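Subject: Re: [flumov-users] grasp scores on quilted stuff, and the brush wrist question
From: Lumturie Dimitrov
To: flumov-users

Hi all, back at my desk with coffee, so a long one.

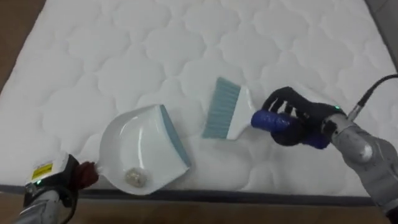
1. The support plane

Uthai, you were right and I was stubborn. I'd been fitting one flat plane to the mattress top and subtracting it before looking for the dustpan, same as we do for tables. On a table that's great. On those puffy stitched panels the plane ends up somewhere in the middle of the puffs, so the tops poke through and get labeled as stuff. My segmenter was happily handing me little clouds as grasp candidates!

What I do now is fit the plane, then keep a coarse height map on top of it and smooth that heavily, and only call something an object if it sticks out of the smoothed map. The dustpan is tall enough at the back wall that it survives easily. The lip is the annoying bit. It's low, it slopes down to the fabric, and with heavy smoothing I lose it completely. I ended up taking the lip from color instead, because blue-grey on white is about the easiest split you could ask for. The bristles are nearly the same color though, so when the brush gets close to the pan the two blobs merge and the lip line swings off toward the brush. If anybody has a nicer trick than "fit the line on the last good view and hold it", I'm all ears.

2. Two arms, one clock

> On the Tonenitz branch, Uthai Thongdee wrote:
>
> Are you planning the two arms together or one after the other? When I
> tried the pan as a fixed fixture and only planned the brush side, the
> pan crept a bit every stroke and by stroke 10 the brush was landing
> beside it. Also, how are you treating the hand on the brush side? I had
> the full finger model in the collision check and planning took ages.
> I'd love to know if you left it in.
>
> Other thing: what did you set the pan stiffness to? On a soft surface
> I can't find a value I like. Too stiff and it digs in, too soft and it
> wanders.
>
> Uthai

Taking these in order. I plan them together, but only sort of. The pan arm gets a hold task with a small allowed box, the brush arm gets the stroke, and both go through the same time base so that nothing starts before the other side reports ready. Before that I had two separate action servers and a sleep between them (yes, I know, please be kind) and it worked until the machine got busy.

The creeping I can confirm. What helped me was re-reading the pan pose at the start of each stroke and writing the stroke in the pan frame, with the lip as the x axis. Then if the pan moves, the stroke moves with it. It doesn't stop the creep, it just stops it mattering so much. Over 21 strokes on the Devstead bench I missed the lip 3 times, all of them when the lip line had swung as described above. So I'm blaming perception for those and leaving the planner alone for now.

For the hand, no, I took the full finger model out. Once the hand is closed on the handle I swap all the finger links for one fat capsule that covers hand plus handle, and a flat box for the brush head. The bristles I leave out of the collision model entirely, otherwise the planner quite reasonably refuses to touch anything with them. Planning went from "go get a sandwich" to almost instant. One warning: do the swap after the grasp is confirmed and swap back before you release, or you get a start state in collision and a very unhelpful error. I lost most of an afternoon to that.

The gripper on the pan side is simpler, so I kept its real geometry. Do remember to attach the dustpan to it in the planning scene, handle and all. I forgot, and the brush arm planned a lovely smooth path straight through the pan.

3. Stiffness

I don't have a value I like either! I went with lower stiffness straight down and higher in the plane, so the pan can sink into the quilting a little but can't slide as freely. The seams are what get you. When the lip sits across a seam there's a gap under it, and when it sits on a puff there isn't, and the same command gives you quite different contact. I tried choosing where to put the pan by looking for seams in the height map, and it was a lot of code for not much gain, so it's sitting in a side branch. Shout if you want it.

Marwa asked off-list whether I use force on the brush side. Only as a stop. If the downward force goes over the limit the stroke ends early and we lift. There is no force control along the stroke yet. Edin has a half-finished version in the Bošković repo and I keep promising to review it, sorry Edin, it's next.

4. Knowing when it's done

I check the basin for crumbs with a plain difference against the clean white pan, which is cheap and works well enough when the crumbs are greyish. The shadow from the back wall is the main false alarm. I mask a strip along that wall, but crumbs like to gather right there, so the mask eats some of what I want to count. For now I only ask whether there's more in the pan than before the stroke, and I ignore the amount.

The harder half is checking the fabric for leftovers. A seam line with a bit of shade in it looks very much like a line of crumbs to my detector. I've got 17 hand-labeled views with seams marked and I'd really like more, on other fabrics too. Veronika, didn't you have some from October with a different cover? Even unlabeled would be great.

The capsule swap and the pan-frame strokes are both pushed. The launch file still has my paths in it, so change the two at the top before you run it. Parameter names might still move, so don't build anything you love on them this week.

Uthai, could you try the shared time base on your setup and send me the log, even if it goes fine? I'm curious what your ready delays look like.

Cheers,
Lumturie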